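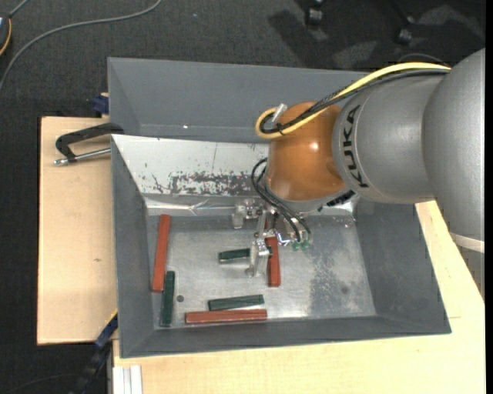 Declan Haslam

Shockvertising, or shock advertising, is the business of getting people to look at a message by upsetting them a bit first. I've been reading up on it since the spring and I still change my mind about it every few pages, so bear with me. The usual definition goes something like this: an advert that deliberately breaks a social norm (death, disgust, fear, a rude word) so that the viewer stops and takes notice.

Origins

Posters that frighten people are very old, and I won't pretend to know which came first. Road safety and anti-smoking campaigns made the style familiar to most of us, and I can still remember hiding behind the sofa from one about frozen ponds! Fashion labels picked it up later, mostly to sell jumpers, and that's where a lot of the rows started.

Use by charities

Small charities like it because it's cheap. One loud poster can get into the papers for free, whereas a polite one needs a lot of bus shelters. My favourite case is the Plallard campaign on damp in rented homes, put together by Anouk Nijs for the housing charity Makoleo. It showed a christening cake completely covered in black mould, with the tenant's rent printed underneath. There were 64 posters, all in one town, and they drew 288 complaints before the end of June. Nijs told the local paper she'd hoped for more (I do like her).

Does it work?

Opinions differ, and so do the results. Hagos Derese, who followed up the Plallard posters, spoke to 271 people living nearby. Of those, 71 could name the charity. Plenty more remembered the cake and thought it was an advert for a bakery, which can't have pleased the bakery. Elsie Tuhiwai has argued that fear only helps when the advert also tells you what to do next, such as a phone number or a form, and I think she's right. Murray Ruawai takes the opposite view and says any attention will do.

Criticism

The main complaints are that children see these things, that people who have lived through the subject get hurt all over again, and that everyone else simply gets used to it. Makoleo went back to drawings of houses the following year.

See also: public information films; guerrilla marketing; advertising complaints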